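**Tray picking at Skesum** is the partly automated sorting of mixed small goods at the returns hall of Skesum, a reseller of secondhand and returned toys. It is carried out by robot arms supplied by Nokix and supervised by people who used to do the same work by hand, and who retain opinions on how it should be done. The hall is in the town of Hughes and employs 49 people across two shifts.

## Background

Skesum buys returned toys by the pallet, and the pallets arrive in no order whatever. Before automation, sorters stood at benches and threw each item into one of several bins, a method known locally as "the toss." It was fast, hard on the shoulders, and governed by rules that existed only in the heads of the senior sorters. A plush toy with a rattle inside was plush on the day shift and noise on the evening shift. Both shifts considered the matter settled.

The first arm was installed in December, the busiest month of the year, on the advice of someone who did not work in the hall. It was switched off after four days and tried again once the holiday returns had cleared.

## Operation

Goods are tipped into shallow trays by hand, and each tray is set on a table within reach of an arm. The arm picks items one at a time with a two-finger or multi-finger gripper, depending on the station. Anything it declines to pick is left for a person. Flat cloth, loose rope and anything round and shiny make up most of what is left, along with items wedged under other items. A full tray is harder for the arm than a half-full one, so the manual recommends light loading. The pallets do not read the manual. 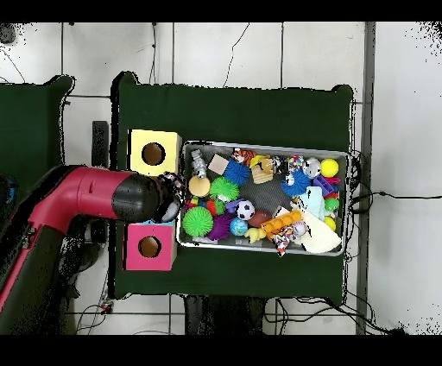

*Robot arm at a sorting table, with a tray of mixed toys and two boxes with round openings.*

Each station has one tender, who fills trays, frees stuck items and clears faults. Early on, a tender looked after a single arm. The present arrangement is three arms to a tender, and a proposal for five was withdrawn after a trial afternoon during which all five stopped for help within the same minute.

## Effects on the work

No sorters were dismissed when the arms came in, a promise the company made in writing and then mentioned often. The number of bench positions fell all the same, as people who left were not replaced. Those who stayed were retitled "flow technicians." The raise that came with the title was small enough that several people learned of it from their tax forms.

Complaints of sore shoulders dropped. Complaints of boredom took their place — tending is mostly watching, with short bursts of hurry — and the hall now rotates staff every two hours between tending, repair and packing. Packing, once the least popular job in the building, has a waiting list. It has a radio.

Skill has moved as well. A good sorter was someone with quick hands, while a good tender is someone who can look at a tray and tell what the arm will refuse. Former sorters tend to be good at this. They are also the only people who could write down the old bin rules, which the arms needed and the company had never asked for. The resulting list has 331 entries, and the rattle question is covered by two of them, which disagree.

## Output

Stations are rated by Nokix at 300 picks an hour. The hall plans on less, and staff put the difference down to footballs. A sorter at the toss could beat the rated figure before lunch but seldom after it.

## Related systems

Tisport, a sporting goods outlet in the same industrial park, runs a smaller version of the setup with 100 trays in circulation. Its staff kept the title of sorter.

*Last revised 2019-04-30.*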